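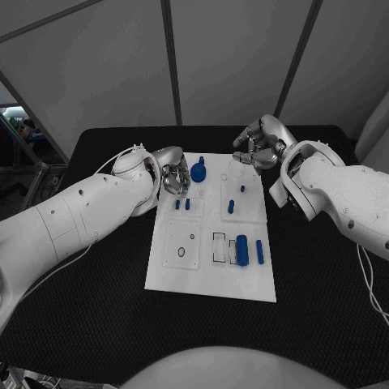 Questions About the Sulo Placing Board

By Agnese Ķēniņš
August

I've been answering letters about the Sulo board long enough now that I can usually guess the question from the first line, so I have finally sat down and put the most common ones on a page. If yours is missing, please write anyway - I like hearing from people, and the page will grow.

What is the board for?

At its simplest, it's a white board with outlines printed on it, and a set of blue pieces that you put where the outlines tell you. Some of the pieces go straight onto the board, and the smaller pegs can stand on the clear plates until you want them. People use it for sorting practice, for steadying the hands, for teaching size and position, and (more than I ever expected!) for simply having something calm to do at a table on a gray afternoon.

Why are there circles of different sizes?

Each circle shows the footprint of a round piece. A large circle is for a piece with a wide base, and the small ones are for pegs and other narrow pieces. The aim is to set the piece down so that it covers its line evenly all the way around. Beginners tend to look only at the near side of the circle, where the piece seems to sit beautifully, and then they walk around the table and find a sliver of line showing at the back. I still do it myself.

Which piece should I start with?

The knob piece, the one with the disc-shaped base and the short peg rising out of the middle. It's the friendliest thing in the box. You can pick it up by the peg or by the rim of the base, it's wide enough not to topple, and you can see right away whether it's on its circle. Once you're happy with that one, go on to the small pegs, which ask for a good deal more patience.

My small pegs keep falling over. What am I doing wrong?

Probably nothing very serious. Most often the peg is fine when it lands and gets knocked as the fingers come away, so try opening your grip a little wider than feels necessary and lifting straight up before you move your hand sideways. The next thing to check is the table. Press down on each corner of the board in turn, and if it rocks, slide it somewhere flatter. And if you're working with two pegs side by side, place the farther one first, so that you aren't reaching over the nearer one with your sleeve. Rolled-up sleeves have solved more of these letters than any clever advice of mine.

What are the clear plates made of, and how do I clean them?

They are acrylic. Acrylic is light and pleasant to handle, but it scratches more easily than glass does, so please keep paper towels and scouring powder well away from it. Lukewarm water with a drop of dish soap, a very soft cloth, and then air drying on a rack will do. Don't use window cleaner with ammonia or rubbing alcohol, either of which can leave acrylic cloudy or full of tiny cracks. The smaller plate is 128 mm along its longer side, and I mention this only because so many people ask whether it fits in a sandwich container for washing or carrying. It depends on the container, but in my own kitchen it does.

Can the plates stay on the board while I work?

Yes, and I'd recommend it. Keep them to one side so that the printed circles stay open on the other, and you'll have a natural starting place and a natural finishing place. If you're left-handed you may want to turn the whole board around. Try it both ways for an evening before you decide.

How big a table do I need?

The board is 466 mm long, and you'll want elbow room beyond that. I like to lay it with the short end toward me so that it runs away from the body, which leaves space for both hands to come in from the sides. Some people prefer it crosswise, and there's no harm in that, though the farthest circles are then off to one side and you may find yourself leaning.

Does the color of the table matter?

It matters more than you might think. A white board on a pale table rather melts away at the edges, especially under evening light. On a black or dark table the edges stand out clearly, and clear plates are easier to find as well if you happen to set one down off the board. If you don't own a dark table (I didn't), a plain dark cloth pulled tight will help, but smooth it out well or you're back to the wobbling pegs.

Can two people use it together?

They certainly can. Sit across from each other, or let one person come in from the left and the other from the right, and agree beforehand on who moves first. Inese Uibo runs a drop-in table at the Dukberg library and has her pairs take turns piece by piece, with no talking allowed until the board is full. I tried it with my sister and we lasted perhaps two turns before the giggling started.

The printed lines are getting faint. Can I redraw them?

Please don't use a ballpoint, which leaves a groove, and a groove will tip a small peg. A fine permanent marker in a steady hand is all right, or you can write to Jevus and ask for a replacement board under part number 829. Send the pieces nowhere; you only need the new board. To keep the print fresh for longer, wipe the board with a barely damp cloth and lift the pieces when you move them instead of sliding them across.

I've lost a peg. Do I have to buy the whole set again?

No, single pegs are sold separately under part number 186. Before you order, though, do look under the clear plates and along the baseboard behind the table. Pegs are cylinders, and they roll with great determination.

How should I store everything?

Lay the board flat, put a sheet of soft cloth over the print, and set the plates on top with another bit of cloth between them. The pegs and the knob piece go in a little drawstring bag. Please don't lean the board against a warm wall or leave it in a parked car through the summer, as it may bow, and a bowed board is very hard to flatten again.

Is there a correct order for filling the board?

The Szabó sheet that comes in the box gives one, from the largest circle down to the smallest, and it's a good order to learn first. After that I'd say suit yourself. I go from the far end to the near end, and when I'm tired I do the knob piece, take it off, do it again, and put the kettle on.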